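About Us

Bivska — hands-on learning in Andelstead

Home
About
Classes
Rentals
Contact

Who we are

Bivska is a small workshop school in Andelstead. Evening classes, weekend classes, a few mornings for the homeschool crowd. We teach people to make things for walls, tables and windows: foam letters, fabric backdrops, painted signs, simple display work. Market sellers come to us. Teachers with a bare bulletin board. Parents planning a birthday who started out googling balloon arches and ended up here.

No art background needed. Bring an apron, or borrow one of ours if you don't mind old paint.

How it started

Khalil Kanaan did store windows for years, mostly shoes and luggage. Friends kept asking him to letter things for them, so he rented the ground floor of the old Rizk building and put a sign-up sheet on the door. First class was 12 people and one good knife. Yabsira Wako came to the second class as a student and now teaches more hours than Khalil does. She runs the fabric side and the office, so if you email us it's her you get.

1,118 students so far. Some of those are the same people taking Letters I again becuase they like it.

What we teach

Letters I — Cutting foam by hand. Straight letters first, then the round ones. Everybody struggles with the S. You go home with one short word, finished.

Letters II — Color, borders, outlines. Mixing capitals and lowercase in the same word without it looking like a ransom note. Setting a word on a curve. Bring a word from Letters I if you still have it.

Backdrops — Choosing cloth, hanging it, clipping it, dealing with the sides. Dark cloth is where most people start, bright letters do well on it. Steam it if you care about creases, lots of us don't.

Table Setup — What goes in front of the backdrop. Short class, 2 hours, always fills up.

The room

One long room, high windows on the street side, sink at the back. Tables seat 30 if people are friendly about elbows. Cutting mats, rulers and blades are all provided, please don't bring your own blades. Scrap bin by the door, help yourself on the way out, the kids' groups clean it out by August most years.

Parking behind the building. The front door sticks, push hard.

How we like things done

A few house habits. They come up in every class.

Lay it out flat first. The whole word goes on the table before anything goes up. Move letters around, walk off, come back.

Let the letters differ. Different colors, different sizes, one row climbing and the next one level. White edges help a lot on dark cloth. A thin red outline on one or two letters, fine, go ahead.

Keep the table simple. Wood top, one small thing on it, stop. A cup with a toothbrush in it will do. You can see the idea with the "Fast" and "UMI" letters, black cloth behind and clips along the top.

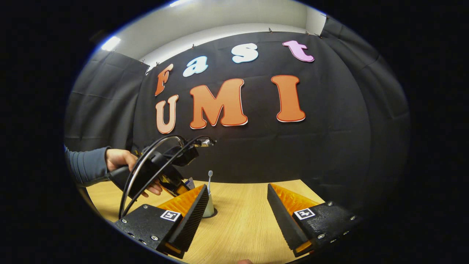 Who comes here

All ages from 10 up. Under 14 needs a grown up in the room for the cutting classes. We do group bookings for schools and offices, and we letter to order when there's time, ask early. Bigger jobs we pass along to Workader across the yard, they have the saws and we have the glue.

Come see us

Stop in any open evening, doors at 6:30. Coffee's on. If the lights are on and nobody answers, knock on the side window — we're probably at the sink.

To book a class, use the form on the Contact page or just call. Gift cards avaliable at the desk.

Bivska, Rizk Building, ground floor, Andelstead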